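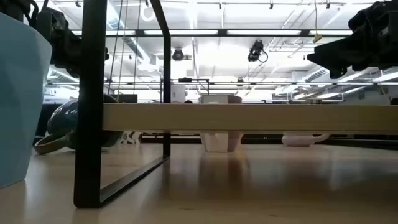
スライド1 棚と器。黒い金属の枠、明るい色の木の棚板。

皆さん、こんにちは。ヴィタリー・サフチュクです。今日は20分、小さい棚と、そこに置く器の話をします。日本語はゆっくり話しますので、どうぞよろしくお願いいたします。

(ここで一度、水を飲む)

はじめに棚板を見てください。厚い板です。前の面に、横の細かい木目があります。枠は平たい黒い金属で、前の柱は幅が広く、後ろの柱はそれより細いです。私はカルムという名前の小さい食器の店で、棚の並べ方を担当しています。店では、前の柱が広い棚をどう使うか、よく相談になります。柱の後ろに入った物は、前から半分しか見えません。スライドの左のほうに、濃い青緑色の、つやのある器があります。取っ手が左に出ていますが、胴の一部は枠に隠れています。お客様が前に立つとき、最初に見えるのは取っ手と光った丸い面でしょう。

次に、白いカップについてです。面がいくつもある形で、棚板の向こうに立っています。板が厚いので、カップの真ん中が隠れます。背の高い器と厚い板を一緒に使うときは、目の高さをよく考えなければなりません。私の提案は、低い棚の場合、カップを板より手前に出すことです。

(質問があれば、ここで受ける。長くなったら後で)

左の手前に、水色の大きい物があります。表面はなめらかで、面で分かれた形です。下が細く、上に行くほど広がっています。このような形は、棚の横に一つだけ置くと、場所がよく落ち着きます。ただし、近すぎると後ろの小さい物が負けてしまいます。枠の間から見える、模様の穴のような黒い形がある白い小物は、とくに注意が必要です。

色の話を少しします。テーブルは薄い茶色で、少しつやがあり、光がぼんやり映ります。白と水色は、この上ではやさしく見えます。濃い青緑は重いですから、私は低い所に置くのが好きです。同僚のハジャル・スラウイさんは反対の意見で、濃い色は上に、と言います。二人でまだ決めていません。

(スライド2へ。値段の表)

ドラルトウッドの棚は1,534円の小さい型と、1,648円の少し広い型があります。どちらも箱のまま持ち帰ることができます。板の裏に紙が貼ってある場合は、組み立ての前にはがしてください。木曜日の午後でしたら、店で組み立てをお手伝いいたします。

(時間が残ったら、メモンの器の重ね方を実演。取っ手は全部同じ向きにする。布を忘れないこと)

棚と器の話は以上です。後ろの机に見本がありますので、休み時間に手で持ってみてください。ありがとうございました。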